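## 5. Setting up a watch party

Prunda lets you watch a film in step with people in other houses. It does not make them agree on a film. For that, see Section 4, *Polls and Vetoes*.

Before you start, everyone needs their own Prunda log-in and their own legal copy of the film, or a subscription to a service that has it. Prunda syncs the playback. It doesn't supply the picture.

1. Sign in and choose **New Party**.
2. Give the party a name. Guests see this in the invitation, so "Dagmar's boring one" will be read by Dagmar.
3. Pick the film. If two versions turn up, check the running times. A director's cut and a theatrical cut will stay in sync right up to the first restored scene, then never again.
4. Set the guest limit. The default is 11 and the most you can have is 100, at which point it's a cinema and people will behave as they do in one.
5. Choose **Send Invites**.

> **Note:** Invitations expire when the host closes the party. Guests who turn up the next morning will see a grey screen and a polite message.

### 5.1 Choosing who holds the remote

By default, only the host can pause. You can change this under **Party > Remote**.

- **Host only.** Peaceful, and a bit lonely.
- **Passed.** One guest holds the remote at a time and hands it on.
- **Shared.** Anyone can pause at any point. Our tester So-yul Gil sat through a 51-minute courtroom drama on this setting and it took most of an evening.

> **Caution:** Switching to **Shared** during a film takes effect at once, with no warning to the host.

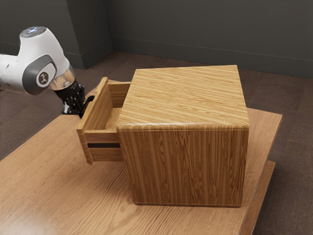 Trailers and opening logos can be skipped for the whole party under **Party > Start Point**. Drag the marker to where you'd like the film to begin, then choose **Lock**. Anything you don't want guests to find early, such as the bonus round or the second film, goes in the **Drawer**. It works like the one in the cabinet: open, everyone can see there's a drawer; shut, only its front panel and black handle give it away. Only the host can open it – unless you've chosen **Shared**, in which case see the caution above.

### 5.2 Chat and spoilers

1. Open **Chat** and turn on **Spoiler Hold**.
2. Choose a delay. Five seconds suits most films. Whodunits want longer.
3. Add the names of any guests who have seen the film before. Their messages will be held until the credits.

Held guests aren't told they're being held. Emília Kolář, who wrote this feature, would like it known that she tested it on her own family.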